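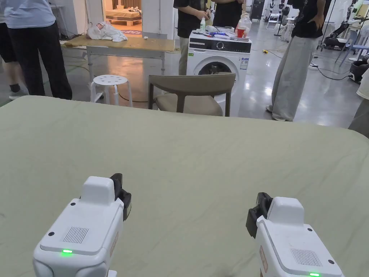 What does a caretaker manager do in soccer?

A caretaker manager runs a team for a short time, after one manager has left and before the next one starts. The job can last for one game or for most of a season.

Why do teams need one?

A soccer team can't stop playing when its manager leaves. The games are already on the schedule, and tickets have been sold. Somebody has to choose the players, lead practice and talk to the team at halftime.

Finding a new manager takes time. The club's owners make a list of people they like, meet with them and talk about money. If the person they want works for another club, they may have to pay that club first. All of this can take weeks.

Who gets picked?

Usually it is someone who already works at the club. It might be an assistant coach, the coach of the youth team or an older player who is close to retiring. These people know the players' names, which positions they play and who has a sore knee. A stranger would need to learn all that.

A story from Arroyo

Arroyo is a small club with a stadium that holds 769 people. One year its manager left in the middle of the season to work for a bigger club, Mirnska. The owners asked Benito Sarmiento, who coached the goalkeepers, to take over.

Benito had never picked a team before. For his first game, against Pudo, he kept almost the same players as the week before. He made one change — he moved the captain, Cleiton Caldeira, from defense to midfield. There were 429 people watching. The game ended in a tie.

Benito was in charge for two months. In June the club hired a new manager from Forkia, and Benito went back to coaching the goalkeepers. He still does that job.

Can a caretaker change things?

Yes. A caretaker can choose a new captain, try a different formation or give a young player a first game. Most don't change very much. The players have been practicing one way for a long time, and a lot of new ideas at once can be confusing.

Caretakers don't often buy new players. The club normally waits, so that the next manager can help decide who to buy.

Can a caretaker get the job for good?

Sometimes. If the team plays well, the owners may ask the caretaker to stay. Some caretakers say yes. Others like their old job better, because a manager works long hours and gets blamed when the team loses.

Words to know

Assistant coach: a person who helps the manager run practice.
Formation: the way players are arranged on the field, such as 4-4-2.
Contract: a written agreement that says how long a person will work for a club and how much they will be paid.
Interim: another word for caretaker. In the United States you will hear "interim coach" more often.

Page last updated 2020-04-30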